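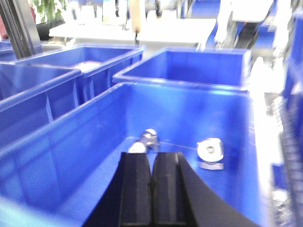

DALOMBY, January: Deller, the secondhand hardware store on Yusuf Street, will open its Odd Parts Room to the public this month, ending a long period in which the odd parts were kept in a back hallway and mostly stepped over. The room holds 518 lots of fittings, fasteners and bits of metal whose original owners have moved on to other hobbies. Everything is kept in open blue plastic bins set out in rows, and shoppers are asked to look all the way to the floor of each one, where a bin may hold no more than a shiny silver piece with a rounded dome and a pale disk with a small hole in its center. Some bins are empty. They are waiting their turn.

"People ask me what a thing is for," said Preben Riis, who runs the store. "I tell them it's for two dollars."

Pricing follows the same idea. Small lots are $2, larger ones are $3, and anything the staff can name with confidence goes back out front at full price. Riis expects few transfers.

Much of the stock came from the Drarine repair shop, which closed last fall and left behind cabinets, jars and a ledger running to 1411 entries, the last of which reads "misc." Nanna Vestergaard spent most of the winter sorting it. She began with a system based on size, moved to one based on shine, and settled on putting things near other things they seemed to get along with.

"If two pieces look like they belong together, leave them together," Vestergaard said. "Somebody may have had a reason."

Shoppers may bring a broken item to compare against the bins. Lamps, hinges and drawer pulls are welcome. Lawn mowers should stay in the truck.

The Odd Parts Room opens daily at 10 a.m. and closes at 4 p.m., or when Riis can no longer see the labels. Returns are accepted with the original bin number. Cash is preferred, and exact change will be admired.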